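Handheld gripper demonstration practice

Handheld gripper demonstration practice is the set of rules and working habits followed when a person records manipulation tasks with grippers held in the hands. The recordings are later used to train robot arms. No single international standard covers the activity. Most groups work from an in-house document, and several of these borrow their structure from the Dridton guidelines, first circulated in draft and revised on April 9, 2024.

Background

Early recordings of this type were made without written rules. Operators placed objects where they liked, started and stopped when they liked, and named files by hand. Data from two rooms often could not be combined. The Plolance project, which pooled recordings from several sites, had to drop one whole batch when it was found that the marker plates had been mounted at different angles. Its written procedure became the basis of the Dridton text.

Scope

The guidelines apply to one-handed and two-handed work on a table. They do not cover mobile bases, work on the floor, or tasks with blades, heat or open liquids. Robot cell safety is left to existing machine safety standards, as no powered arm takes part in the recording itself.

Workspace

The table should be fixed in place before a session and its position marked on the floor or against a frame. A plain, non-reflective top is preferred. Holes, scratches and stains are allowed but must be entered in the table record, and a top may not be swapped or refinished partway through a task set. Stands and cables in the background may stay, provided they are not moved during a session.

The operator's side of the table must be clear of trip hazards. Cables from the grippers are to be given enough slack for the full reach of the task and must not cross the objects. The Rebane supplement, used mainly for two-handed work, adds that each cable should leave on the same side as the hand it serves.

Grippers and markers

Where printed markers are used for tracking, plates must be clean, flat and firmly attached. A plate with a bent corner or worn print is replaced, and the gripper is calibrated again before further use. Calibration is also repeated after a drop, after any change of fingers, and after every 50 recordings. Operators hold the gripper so that the hand and sleeve do not cover the plate. Long sleeves are rolled up or held back.

Left and right grippers are labeled and are not exchanged within a session.

Objects

Small, light household items and soft toys are typical. Each object has an entry giving its size, weight and color. Real food is not used. Fragile items require a spare of the same type. Object positions are varied between recordings according to a printed list, as operators left to choose for themselves tend to return to the same few spots.

Recording

A recording begins with both grippers open and in view and ends when they have returned to the near side of the table. The operator does not talk to others or reach in with bare fingers during a recording. If an object falls, the recording is kept and tagged as a failure. A task set normally consists of 200 accepted recordings.

Operators rest for 10 minutes in each hour. No operator works more than 4 hours in a day on two-handed tasks, which are harder on the wrists.

Privacy

Faces, screens and papers with personal details are kept out of view. Operators sign a consent form that states how long the recordings will be stored and who may receive copies. Under the Pondmont rules, an operator may withdraw consent until the task set is released.

Criticism

Some users regard the limits on table and background changes as too strict, arguing that models trained on tidy, unchanging rooms perform poorly elsewhere. A proposed amendment would allow one planned change of background per task set. It was discussed in May and has not been adopted.

See also: Motion capture; Teleoperation; Fiducial marker

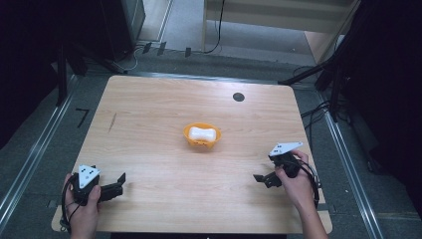
Two-handed tabletop work with handheld grippers fitted with marker plates.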